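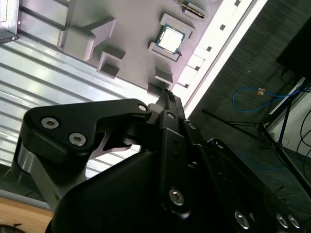

Black gripper and grey fixture board

Baby refusing bottle at nursery but fine at home
Posted by Suryani Harahap in Babies and Toddlers

My daughter is seven months old and started nursery in April, three full days a week. At home she takes a bottle from me or her dad with no trouble. At nursery she has hardly had any milk since she started. The staff say she turns her head away, chews the teat and then gets cross. Yesterday she had one small feed at half past ten and nothing more until I picked her up at five. She then fed as soon as we got in, and woke twice in the night for more, when she had been sleeping through.

She does eat some solids there, mostly porridge and mashed veg. She has wet nappies and seems happy when I collect her. Her weight was fine at the last check but that was before she started.

We use the Katmont bottles with the slow teat. I sent two of them in with her, so it is the same bottle and the same formula. I don't know if they warm it to the same heat as we do. I asked and was told "we warm it", which didn't help much.

How long is it reasonable to leave this before doing something? And is there anything I should be asking the staff to do differently? I am back at work full time now so picking her up early isn't really possible. My mum could have her one day a week but she lives in Nedusholm and it is a long drive each way.

Vittoria Greco
Both of mine did this. With my eldest it went on for nearly three weeks and with the second it was only a few days. They were making up for it in the evening and overnight, the same as yours is. It is tiring but it did pass without us changing very much.

What I would ask the staff:

Who is feeding her? If it is a different person each time, ask if her key worker can do most of the feeds for a while. Ours was happy to do this once I asked, but it hadn't been offered.

Where are they feeding her? A baby room is loud and there is a lot to look at. My son would only feed in the corner facing the wall. At home I'd never noticed, as our house is quiet in the day.

What time? Write down when she has her bottles at home and give them the list. Nurseries often feed to their own timetable and she may just not be hungry at half past ten if she had a big bottle before leaving the house.

On the warming, I would send a note that says exactly what you do, how many minutes the bottle stands in the jug and so on. If your partner does it differently from you and she still drinks it, then it probably isn't that.

You could also send in a muslin that you have slept with. It made no difference with my eldest but my second liked having it.

As for how long to leave it, I would ring your health visitor now and not wait. They won't mind, and they can weigh her again so you have something to compare. If she has fewer wet nappies than usual, or is sleepy and hard to wake, or seems unwell, call the GP the same day. Don't be tempted to make the feeds stronger to get more into her. Always make the formula up as it says on the tin.

Gualtiero Rinaldi
Try a different teat. Ours went off the slow one at the same sort of age and we moved up to the Nulmont medium and that was that. If she is chewing it she might be fed up with how slow it is. Could be teeth as well.

Carmela Ferraro
I worked in a baby room for several years, so this is from the other side.

It is very common in the first month. Some babies wait for the parent to come back. We used to keep offering, a little and often, and never force it. If a baby turned away we put the bottle down, did something else and tried again about twenty minutes later with a fresh face if there was one. Any made-up feed that has been started has to be thrown away, so ask them to make smaller ones and you won't be wasting so much.

Do ask for it to be written down. You want the time, how much was offered and how much she took. "Hardly any" can mean very different things depending on who is saying it. Take the sheet with you if you see the health visitor.

I'd be a bit careful about changing the teat straight away as the last reply says. She is drinking from it well at home, so the flow is likely to be fine. If you do want to test it, do it at the weekend when you can watch her, and only change that one thing.

Some babies of her age will take a few sips from an open cup when they won't touch a bottle. It is messy, and you would want to practise at home first, but the staff should be used to it.

Suryani Harahap
Thank you all. I have left a message for the health visitor and written out her bottle times. Her key worker is on a late shift this week, so I am going to ask if she can do the afternoon feed at least. We'll leave the teat as it is for now.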